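Kititham group records kettle work for its learning system

Kititham, February

A small group in Kititham has recorded 1,509 examples of simple kitchen work for a robot arm, and it plans to go on until the spring. The work is done in a room above the old Chala print shop, where the group, called Drullico, has rented two floors since last year.

Each example is one short attempt at one task. A person guides the arm by means of a hand controller, and the computer stores the pictures from the cameras together with the positions of the joints. Later the learning system is trained on these records, and it tries to do the same task without the person.

"We started with cups, and cups were too easy for us," said Adanech Yilma, who leads the recording. "With the kettle the people slow down, and they make different choices. One goes to the handle from the side, another comes from the top. We want to have both in the collection."

The kettle tasks began in the first days of the month. There are 6 of them at present. They include lifting the kettle by its handle, moving it to another part of the table, and turning it so that the handle points in a new direction. In all tasks the kettle has no water in it. Pouring will be added only when the group has received a second table, which was ordered from Clumwood and has been delayed two times.

The recording takes place in the morning and again after 3 p.m. In the hours between, Kidus Gebretsadik checks the new files on his computer. He looks at every attempt at double speed and writes a short label for it. An attempt where the gripper misses the handle is also kept, under a separate label, if the person corrects the mistake and finishes the task. An attempt that was stopped in the middle is deleted.

According to Gebretsadik, almost 400 of the records came from people who had never used the controller before. These were mostly neighbors and students from the town, and they received a half hour of practice first. Their movements are less smooth, he said, but they cover parts of the table where the experienced operators do not go.

The group has also changed the way in which an attempt begins. In the autumn the object always stood on the same mark, and the system learned the place and paid little attention to the object. After the mark was taken away, the first results became worse. They improved again in January, when there were enough examples from other starting places. Now the operator receives a new starting place from a printed list before each attempt, and the arm also starts from a different height.

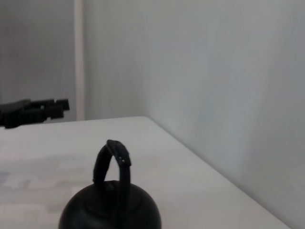

Fasil Lencho wrote to this newspaper that he welcomes the project but would like to see more kinds of kettles in it. A system which has met only one handle, he wrote, may have difficulties in a real kitchen, where the handle can be on the side, or loose, or too close to the lid. He asked also if people in the town could lend their own kettles for a few days.

Yilma answered that the question is a fair one and that the group had discussed it before. Five more kettles will be used from next month, and two of them have the handle on the side. She would accept loans from the town, she said, but each new object needs its own set of examples, and at present there are only three trained operators to record them.

The first test of the trained system is planned for the end of the spring. It will be done with a kettle that does not appear in any of the records. The group has not promised a result. If the test goes badly, the recording will continue through the summer with shorter tasks, and the pouring will be moved to next year.

Drullico intends to make the records free for schools and universities after the test. Persons who wish to try the controller can leave their name at the door of the print shop building before noon. The practice is without cost, and the next places are open from the second half of the month.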